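Forums > Perception and Tracking > Marker-based Pose

We use cookies to keep you logged in and to remember your reading position. Accept | Settings

Pose flips on a cube marker when the hand tilts down

tessel_m
November 29, 2021
I'm getting wrist pose from a white cube with square markers on the faces, mounted on the back of a sensor glove. One fixed camera, solving each face separately and taking the face with the lowest reprojection error. It works until the person reaches down to the table. Then the solved orientation jumps for a few frames and comes back. In a take of 3000 frames I get 122 jumps. The position stays close, only the rotation is wrong.

Filtering on the output hides most of it but adds lag, and the Kubo retargeting node downstream doesn't like lag. What do people do about this?

rhobart
Planar ambiguity. A single square seen nearly front-on has two rotations that fit almost equally well, and noise picks the winner. Don't solve per face. Put all the corners from all visible faces into one solve with the cube geometry as the model. Two faces at an angle to each other remove the ambiguity.

tessel_m
I tried that in the first week and it was worse. Constant wobble.

rhobart
Then your cube model is wrong. Printed cubes are never the size in the drawing, and the stickers are never centered. Calibrate it: hold the cube in front of the camera, turn it slowly, collect 1000 frames with at least two faces visible, and run bundle adjustment over the face-to-face transforms. Use the result in place of the drawing.

gullwing_9
I disagree that this is worth doing with one camera. As soon as the hand rolls you're down to one face again and the flip is back. Add a second camera or fuse an IMU. We dropped cubes on the Onex arm work for this reason and went to IMU plus a slow optical correction.

rhobart
An IMU near a table with a steel frame and motors gives you yaw drift and a new set of problems. I would fix the model first. It costs an afternoon.

gullwing_9
It costs an afternoon and fixes half of it. When one face is left you still need a prior on rotation.

Ayane Katayama
You can have the prior without an IMU. Keep both solutions from the planar solver when only one face is visible, and choose the one closer to the last accepted rotation. Reset if the gap is longer than your longest expected occlusion. No filter, no lag. We run this in the tracking front end at Prelisbridge.

One more thing to check is the face selection itself. Lowest reprojection error favors small, far-tilted faces, because a few pixels of corner noise there count for less than you think. Weight by marker area.

tessel_m
Thanks. A typical reach, so you know the geometry:

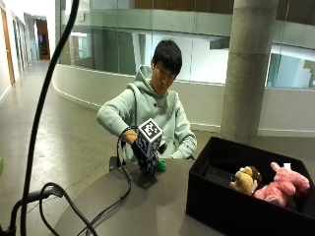

Re: Pose flips on a cube marker when the hand tilts down

rhobart
You have one face toward the front and another angled to the side. That's enough for a joint solve in this pose. I'd also look at the exposure. Blur on a fast reach will move the corners more than the calibration error does.

gullwing_9
Agreed on exposure. I still want a second camera, since the fingers are under the cube and one view won't tell you much about contact with something as small as that green object.

tessel_m
Contact comes from the glove, I only need the wrist from the camera.

gullwing_9
OK, then the requirement is looser than I thought. Do the calibration.

tessel_m
Did it. Two face transforms were off by more than a degree. Joint solve with the new model, area weighting, and both planar solutions kept for the single-face case. Same recording, jumps are down from 122 to 4. The four left all follow a long occlusion, so they're the reset picking the wrong branch.

Ayane Katayama
Delay the choice there. Carry both branches until a second face shows up, then go back and drop one. Fine for recorded data, no good for live control.

tessel_m
These are recorded, so that works. I'll put the calibration script in the Trandelen tools repo in December once I've cleaned up the arguments.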